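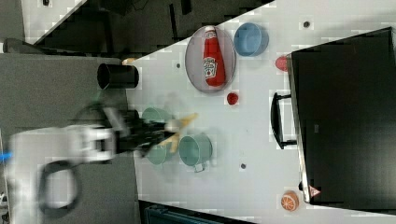
Filed under: Bench notes / Tabletop props

March, 16:30

Table layout, second go. Kitchen set still all over the place, needs a proper sort before the Unetti order gets unpacked on top of it.

Teal mugs: keep both. Want them side by side, handles the same way. Fashola list has them under "cups" and the black one under "misc", which is silly. Moved black cup to cups. It rolls when its on its side, so either stand it up or wedge it.

Gray oval plate is fine. Ketchup across the plate is ok for now but it should live with the condiments, bin 12. Red cap spare went missing, the bottle has the white one on.

Blue bowl: good size, takes the small red fruit with room left over. Both red fruits go in the fruit bag. Cut orange too, not by the big black appliance where it gets forgotten. Check under the handle side before packing up, stuff ends up there every time.

Yellow stick thing: no label, not on the Fashola list, not on the Gular one either. Put it down as "yellow, toy, sticks" till someone has a better name. Thin bits, dont put it under the plate in the box.

Holes in the tabletop. Tondby sells plugs, 2 sizes, pack of 16. Ask for white. Small bits of food set could end up down there otherwise.

To do:
- new labels for bins, old tape is peeling
- wipe table before next layout
- find lid for bin 12
- tan thing behind the black cup, where does it belong??

Back on it after lunch tomorow, starting with the cups.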